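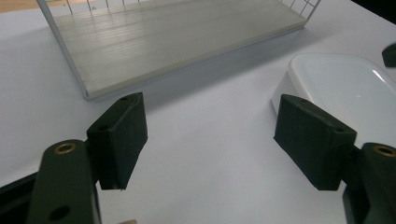
Small-parts storage, Dreminier workroom

Stock of basket inserts is now 33. Each white wire basket takes one flat base panel, laid in before any containers go on top. Without the panel, small containers tip on the mesh.

Order of work at the table:

1. Clear the white surface and set the basket at the far end, panel flat.

2. Bring the white rounded containers to the middle of the table one at a time. Hold each from both sides and keep it level.

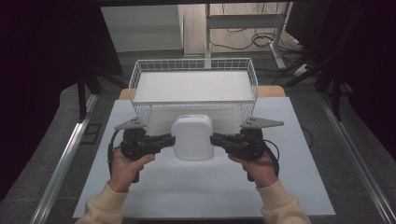

Set it down before taking the next. Maximum load per basket is 4 containers. Gordon Arsenault has asked that labels stay where they are until the Trutarau list is closed.

3. Large clear boxes stay on the table beside the containers until a shelf is free. Long side down, nothing stacked on them.
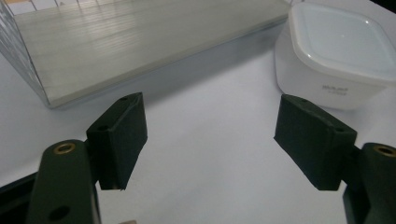 Changes to the list

Item 355 moves to the Flaltine shelf. Corrections to Lionel Lecomte by noon Saturday.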